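Cut-out letters keep peeling off a fabric backdrop — which adhesive?

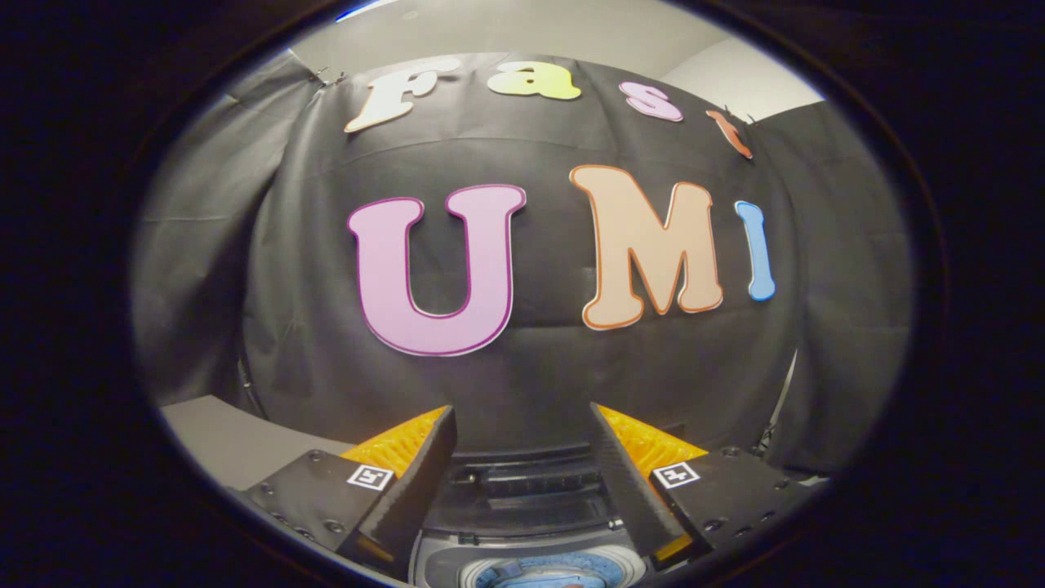 Asked in: Display and Exhibit Materials

I need an adhesive method for attaching cut-out letters to hanging cloth so that they stay up for 11 hours and come off without residue. The backdrop is black fabric, and it does not hang flat; it has creases and soft folds, and the surface bows outward. The letters are in different colors, and the orange-red "t" in "Fast" already sits at a downward angle. I have tried Kakwood removable mounting squares, 2 per letter. They hold on painted board but not on this cloth. Sewing is out because the wording changes for each event. The hall is at 33 percent humidity in August, so I doubt moisture is the cause.

3 answers

Answer 1 (accepted)

Mounting squares are made for smooth, rigid surfaces. On cloth the adhesive touches only the high points of the weave, and any movement in the fabric puts a peel load on the edge of the square. Peel is the weakest direction for that type of adhesive.

Use hook tape on the back of each letter if your fabric has a brushed or looped face. Test with a scrap first. Run the tape along the full top edge of the letter, then add a short piece at the lowest point. Skesura 837 is the one I use; the backing sticks well to coated card, less well to bare card. Press it and leave it overnight before hanging.

If the cloth is a plain flat weave, hook tape will not grip. Use small safety pins through a fabric tab glued to the letter back.

Fix the creases as well. Steam from the reverse side and put a weighted bar in the bottom hem.

Answer 2

Hot glue. Works fine.

Comment on answer 2: It leaves residue and the question rules that out.

Answer 3

Agree with the first answer on tension. I clip the sides of mine to a Mustonen frame and the sag is mostly gone. Plumeck sells a similar clip, but the jaw is too shallow for a folded hem. Thinner card also helps — heavy letters tip forward.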